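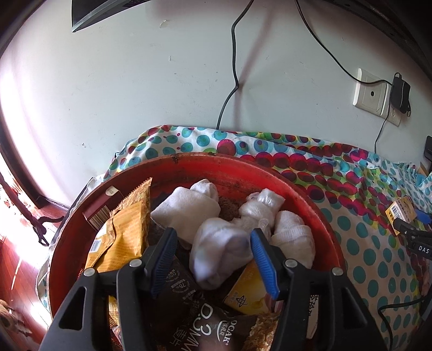
The conveyor at the Takemville quarry stopped again in May, and I spent most of that month under it. I said last time I would write up what we did with the transfer chute, so this is mostly for the people who asked.

The belt carries crushed limestone from the secondary crusher up to the screen house. It is 29 metres between the drum centres and runs at a slope that was fine when the stone was coarser. Since the crusher was reset the feed has had far more fines in it, and after rain they stick to the back plate of the chute. Once there is a good lump on the plate, the stone lands on one side of the belt and the belt wanders. It had worn a groove in the frame near the tail drum before Ingvar spotted it.

Our first idea was a steeper back plate. Mikkel Brøndum drew one up, but the headroom under the walkway is poor and we would have had to move a cross beam. I didn't want to cut into that beam without someone checking the loads, and the office didn't want to pay for the check.

So we went for a rock box instead. It is a plain ledge welded across the chute, 300 mm deep, where stone builds up and the rest of the flow lands on it. The steel stops wearing and the drop on to the belt is shorter. Emerson Godoy did the welding in two evenings. We also put in 8 new impact bars, bought from Michailidis, as the old rollers had flat spots.

The first try was too deep. It filled up properly but large pieces bridged across the gap, and I had to clear it with a bar (belt locked off, before anyone writes in). We trimmed the lip back and it has been all right since then, at around 1000 tonnes a shift.

The belt still drifts slightly to the left when it starts up empty. Kadri thinks the tail drum is out of line and she is probably right. I will put a string line on it at the next shutdown.

The scraper is the other thing. The blade we have leaves a film on the return side and it drops off at every roller, so somebody has to shovel it up. Vanier have offered us a second blade on trial. I'll post the measurements once it is fitted.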